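Vondevness Help Desk
Ticket 66: Samir bottle dribbles down the neck when I pour
Opened by Sharada Acharya
Opened 25 Sep 2019
Product: Samir insulated bottle, cream
Status: Closed by customer

Sharada Acharya wrote:

Hi there! I've got a Samir in cream, bought in June from the Dernwood store, and I love almost everything about it except the thing I'm writing to you about. When I pour out of it, the last bit of the pour doesn't go in the cup. It sort of hangs on the lip, changes its mind, and runs down over the silver ring and then down the side of the bottle. If I'm pouring water I barely care. If I'm pouring the red drink mix my kids like, I get a pink streak down a cream bottle and a pink ring on a white table, and I end up wiping both every single time.

I did read your help page before opening this (the one called Drips, leaks and spills) but it's all about the lid. My lid is fine! I can turn the bottle upside down with the lid on and shake it over the sink and nothing comes out. I'm talking about pouring with the lid off. The form made me pick "leak" from the menu so please ignore that.

What I've got going on, as far as I can tell:

The drip only happens at the end of a pour, when I tip the bottle back up.
It's worse when I pour slowly.
It's worse with the drink mix than with plain water, I think. I haven't tested that properly.
The liquid gets caught in the ridges on the metal ring and sits there, so even when I think I've gotten away with it, it lets go later when I pick the bottle up.

I pour into an ordinary pink plastic cup, the kind that's wider at the top. I don't think the cup has anything to do with it but I'm putting it down in case. The table is white and I've hung a white cloth behind it so I can spot every drip and splash, and I'm going to keep adding to this ticket as I try stuff, if that's OK. I'd much sooner fix it than send it back. 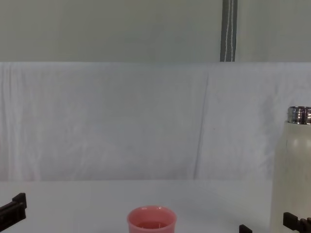
Anyway, my main question is whether the lip is supposed to be this round. My old bottle, a Diluvwood one, had a sharper edge at the top and it cut the pour off pretty cleanly. The Samir lip feels very smooth and rolled when I run my finger over it, nice to drink from, no complaints there, but I wonder if the liquid just follows it around the corner. Could mine have been made a bit off? Or are they all like that?

Thanks so much, and sorry for the long message. I type like I talk.

Vondevness Support wrote:

Hello Sharada, thanks for getting in touch, and for the detail. The rolled lip is part of the design on the Samir, so it should feel smooth all the way around. Please check for any dent, burr or rough spot at the opening.

Could you also try the following and let us know how it goes:

1. Wash the lip and neck ring with warm water and dish soap, rinse well, and dry completely.
2. Fill the bottle no higher than the bottom of the neck.
3. Pour at a steady rate and bring the bottle upright in one quick movement.

If the drip continues after all three, reply here and we will look at a replacement under the warranty.

Sharada Acharya wrote:

OK, I'm back! I did all three, one at a time so I'd know which one did anything.

No dents. I went around the lip with my fingertip and then with a cotton ball, which was my sister's idea (she says it snags on anything rough). It didn't snag. So I'm calling the lip good.

Washing. I'd been rinsing it and sticking it on the rack, and I guess I hadn't been getting into the ridges on the ring, because when I went in there with an old toothbrush the water came off pink. Kind of gross, sorry. There was a sticky film on the lip too, which I could only feel once half of it was gone. I washed it twice, dried it with a paper towel, and left it open overnight.

First pour with plain water after that: no drip. Second pour: no drip. I got very excited and told everybody in the house, and then the third one ran down the side just like before. So better, but not fixed.

Fill level. This one did make a difference and I'm a little annoyed about it, because I bought this size so I could fill it up once and be done. Filled right to the top, it drips nearly every time on the first cup. You can't pour gently from a full bottle, it either does nothing or it goes. With the level down below the ring the first pour is a lot cleaner. I'd say put that on the help page.

Quick tip back. I'm bad at this! I tend to hover at the end, waiting for the last little bit to fall off, and that's exactly when it creeps around the lip. When I snap it upright it mostly works, but I also flicked some drink on the cloth the first time, so there's a knack to it. I practiced with water over the cup until I stopped flicking.

Then I tried a few things you didn't tell me to do:

Resting the lip on the rim of the cup. Don't. It slides, and the cup is light enough that it wants to go with it, and I nearly had the whole thing over.

Holding the cup up to the bottle and tilting it, like you'd pour a soda. Works really well, actually the best of anything, but I can't do it with a full bottle in one hand. It's heavy and my wrist isn't great.

Turning the bottle a bit at the end of the pour, like waiters do with wine. I felt silly but it does help. The last drop rides around the lip and stays on it, and then I dab it off.

Cold water against room temperature. I couldn't see any difference, so skip it.

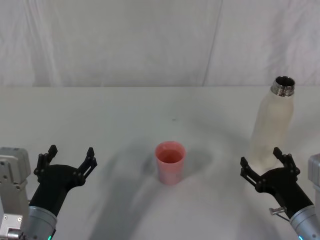

I also wanted to come back to the drink mix, because I said before that I thought it was worse than water and I hadn't checked. I've checked now. I washed the bottle properly, dried it, filled it to just under the ring, and did a bunch of pours with water, then washed and dried it again and did the same with the mix. The mix is worse. Not by a mile, but the drops cling longer and when they dry on the lip they leave that sticky film, and once the film is there even plain water starts to run. So I think it's a circle: a small drip leaves a bit of sugar, and the sugar makes the next drip bigger. That would explain why it was perfect in June and slowly got worse all summer while I was blaming the bottle.

I left it for 25 minutes after a pour without wiping, just to see, and it was already tacky. So the wipe has to happen right away or it's not worth much.

One more thing, a small one. Your care card says the bottle can be washed up to 80 times before you should look at swapping the seal in the lid. Is that hand washing or the dishwasher? Mine's only ever been washed by hand. And is the seal something I can buy on its own, or do I need a whole lid?

Vondevness Support wrote:

Hi Sharada, this is very thorough, thank you. We agree that residue on the lip is the most likely cause. Sugary drinks leave a film which encourages the liquid to follow the curve of the opening.

The 80 on the care card refers to either kind of washing. The seal is sold separately as part 19 in the Samir spares list and pushes into the lid by hand, no tools needed.

We also have a clip-on pour collar for the Samir, which gives the opening a sharper edge. We can send you one at no charge if you would like to try it. Please confirm the color of the bottle and whether the neck ring is the silver or the black version.

Sharada Acharya wrote:

Yes please to the collar! Cream bottle, silver ring.

And yay, I can do a seal without buying the whole lid. I'll order that next time I need something else so I'm not paying shipping for a bit of rubber.

Sharada Acharya wrote:

Collar came. First go I had it on upside down (there's no arrow on it, and I really think there should be) and it poured worse than ever, straight down my sleeve. Second go I flipped it so the thin edge was at the top and it clicked down over the ridges, and that was a completely different bottle. I poured the red mix into the pink cup, slowly, the way I'm not supposed to, with all my usual hovering, and then ran a dry paper towel over the ring and down the side. Clean.

Couple of notes for whoever gets this problem after me:

The collar has to come off for washing. There's a gap under it where the mix collects, same as the ridges.

The lid won't screw down with the collar on. I figured this out in the car. So it's good for at home on the table, and for taking it anywhere I pull it off and toss it in the drawer with the straws.

If you don't have a collar, the thing that got me most of the way was the toothbrush on the ring, every wash, plus not filling it to the top. I'd start there before anybody starts talking about replacements.

White vinegar took the old pink stain off the cream finish, by the way. I put it on a soft cloth and left it a minute before I rubbed. I tried it on a spot near the bottom first in case it did something awful, and it didn't. The mark on the table came up with plain dish soap.

I don't need a replacement, so you can take me off that list if I'm on it. I'm going to close this from my end. Could somebody pass on the bit about the arrow on the collar, and maybe fix the menu so there's a choice for pouring as well as for leaks? I almost gave up at the menu.

Thanks again for the collar!

Vondevness Support wrote:

Thank you, Sharada. Both suggestions have been passed to the product team. The ticket can be reopened at any time by replying to this thread.

Sharada Acharya changed the status to Closed
Category changed from Leak to Other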